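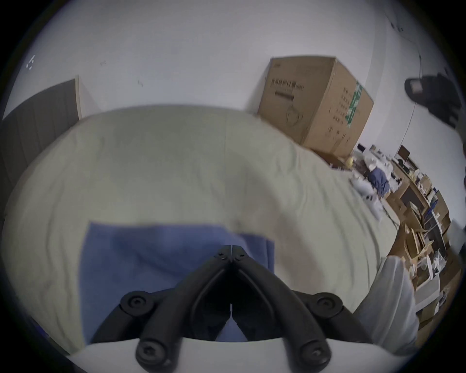
Wie viele Demonstrationen braucht man, bis ein Roboter ein Tuch falten kann? Mit Handgreifern kamen wir im Projekt Erkmont auf 143, und mehr haben danach kaum noch geholfen.

Ich halte diese Zahl für wichtiger als die 869 Aufnahmen, mit denen Brellier wirbt. Witold Walczak sieht es anders, er glaubt an Menge. Aber Menge aus immer demselben Labortisch lehrt den Roboter vor allem den Tisch.
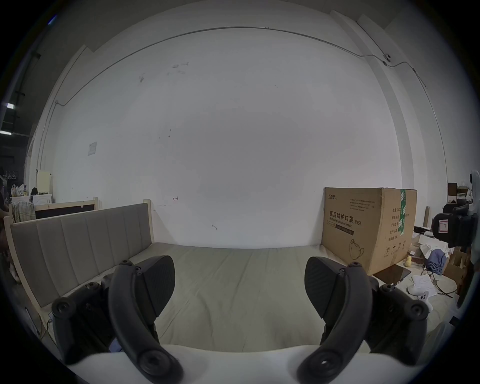

Meine Arbeit sind weiche Objekte, und dort ist der Hintergrund ein Teil der Aufgabe. In einem bewohnten Zimmer liegt das blaue Tuch als Haufen neben einem offenen Karton, Kabel laufen quer, und das Laken darunter ist fast so weich wie das Tuch selbst. Wer so etwas aus den Daten entfernt, bekommt schöne Kurven - und eine Methode, die zu Hause versagt.

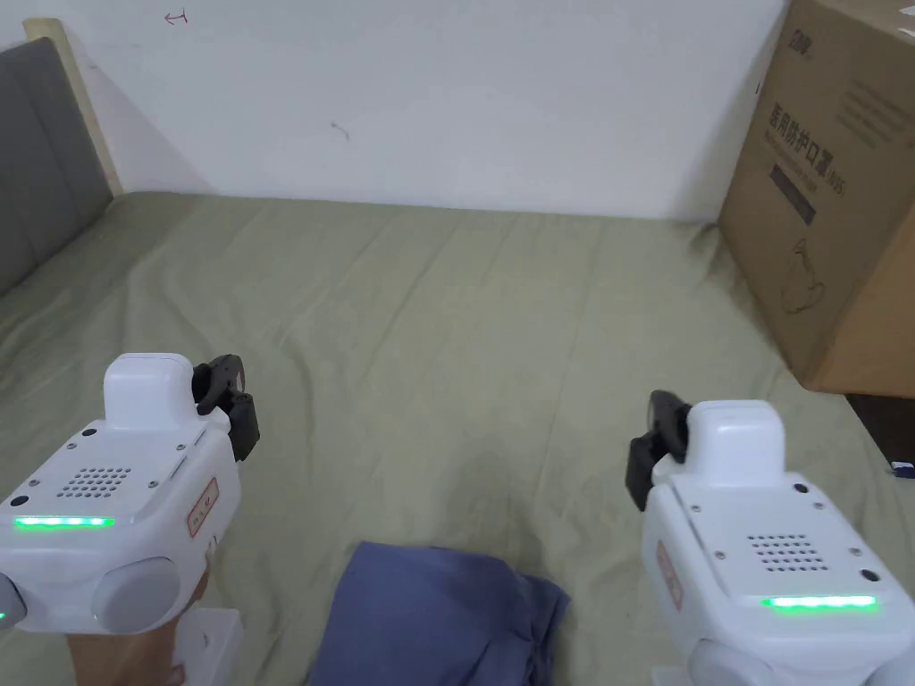
Soll man misslungene Versuche löschen? Wir haben sie behalten und markiert, und ich würde es wieder so machen. Wiesława Urbańczyk hat im Juli beide Varianten trainiert, und die mit den Fehlern konnte sich nach einem schlechten Griff besser korrigieren. Sieben Testläufe sind dafür wenig, das gebe ich zu.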